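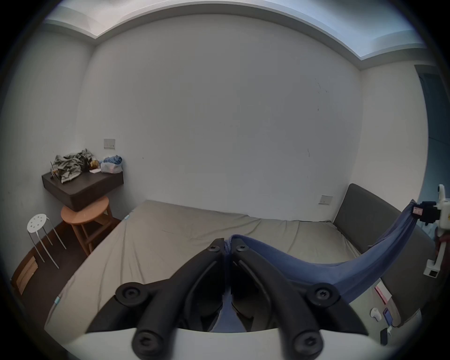 Household Tasks Working Group
Minutes of the meeting held on March 19, 2026

Present: chair, secretary, test lead, data lead, and representatives of Celomell (linen and housekeeping services) and Altıntaş (workshop fittings). Apologies were received from the safety adviser.

1. Minutes of the last meeting
Agreed as a correct record, subject to one change. Under item 4, "folding" should read "folding and stacking". The two are scored separately.

2. Matters arising
The replacement Asus laptop for the test room has been set up and the old one wiped. The revised task list has been sent to all members. Celomell has still to supply its written standard for a made bed, and the current scoring sheet uses the group's own wording until it arrives.

3. Bed and cloth tasks
The test lead reported on the Zotusow trial set. Spreading a cloth over a bed was attempted 54 times under machine control. In 22 of these the cloth ended flat and within the marked limits with no help. In a further 12 the result was accepted after one correction by a person. The remainder were failures.

Most failures came at the second grasp. The first corner is usually found. The second is often hidden under a fold, and the machine takes hold of a double layer or of the edge well short of the corner. When the two sides are then drawn apart the cloth hangs at a slant and lands off centre.

Celomell asked whether the results could be compared with those of a trained room attendant. The test lead said they could not at present. No time limit was set for the machine, and an attendant does the job as part of a longer round. The chair asked that no such comparison appear in the report.

There was some discussion of fitted sheets. Celomell's view is that a machine which can lay a loose cloth but cannot fit a sheet under the corners of a mattress is of little use to a housekeeping team. The data lead agreed that the fitted sheet is the harder task and noted that lifting the mattress needs more force than the present arms are rated for. It was agreed to keep the two tasks apart and to report both.

4. Rooms used for testing
The data lead asked for a wider spread of real bedrooms. Results from the test room are better than those from occupied homes, where furniture restricts the approach to one side of the bed. The group agreed that rooms should not be tidied before a trial beyond clearing the bed itself.

5. Shop-floor tasks
Altıntaş reported on sorting of small fittings into trays. The machine now handles single sizes without supervision. Mixed bins still need a person to clear tangled parts. Altıntaş does not intend to change its staffing on the basis of these results and asked for this to be minuted.

6. Target for the next set
The data lead proposed 2000 recorded demonstrations of cloth handling by the end of June. The test lead thought this possible only if labelling is simplified. Agreed, on the condition that failed attempts are kept in the set and marked as such.

7. Actions
Celomell: send written standard for a made bed.
Test lead: separate scores for loose cloths and fitted sheets.
Data lead: draft shorter labelling guide; list homes available for trials.
Altıntaş: supply one mixed bin for testing.
Secretary: circulate the amended minutes.

8. Any other business
None.

Date of next meeting to be confirmed by the secretary.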